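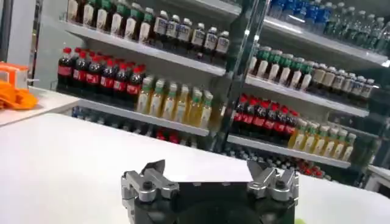
Sudheer Sundaram has spent eleven years maintaining Jedholm, a renderer used by a modest number of studios and complained about by a much larger number of people. He started it as a student, under the impression it would take one summer. Ask him what is hard in computer graphics and he doesn't say hair, or water. He says a large white tabletop. Put a couple of bits of silver metal in front of it, with toothed tips and dark bolt heads, and he reckons you have a fair test of whether a renderer is any good. "The metal looks after itself," he says. "Everyone's got nice metal. It's the white that comes out grey, or blue, or like someone's iced it."

The new release, Jedholm's fourth, came out in February after what the mailing list politely called a delay. It closed 1,123 tickets. Sundaram is quick to take the shine off that. "A good 520 of those were the same colour bug, reported by different people with increasing levels of sarcasm. I kept some of the better ones."

The bug had to do with how light bouncing between pale surfaces was being clipped. It had been there since the beginning, and two studios had built their look around it. One of them, Seltier, asked if it could have the bug back as an option. It's now a checkbox labelled "Legacy bounce". Sundaram fought for "Wrong".

"Trev, you would not believe the emails," he says, though I would, having sent one of them.

We get on to money, a short topic. Jedholm takes no licence fee. For a while it was propped up by Ganico, which paid for two developers and then, following a restructure, for none. Sundaram now has a contract with a visualisation firm called Tangen three days a week and does the renderer on the other days, a number he declines to specify in case his partner reads this. Would he sell it?

"To who? It's 3,899 files and a build script I'm scared of."
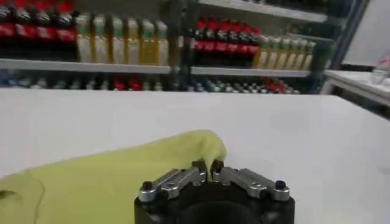
He's more forthcoming about the denoiser, which was rewritten from scratch and which he plainly enjoyed. The old one smeared fine texture into something he compares to porridge. The new one leaves more grain behind and asks you to put up with it. Some users have not put up with it. A thread on the forum ran to 532 replies before it was locked, by which stage it had moved on to whether film grain was ever good and, briefly, to caravans.

"I do read it all," he says. "People assume I don't. There was a bloke on page nine who was completely right, and rude about it, and his patch is in the release. We've never spoken. I think we both prefer that."

What's next is a proper handling of thin, fuzzy materials, something users have wanted for years and Sundaram has promised for nearly as many. He has a prototype that works on his own machine when nothing else is open. I ask for a date and he looks at the ceiling for a bit.

"Put down next year," he says. "I've had good use out of next year."

Interview by Trevor Sedgwick
July 6, 2024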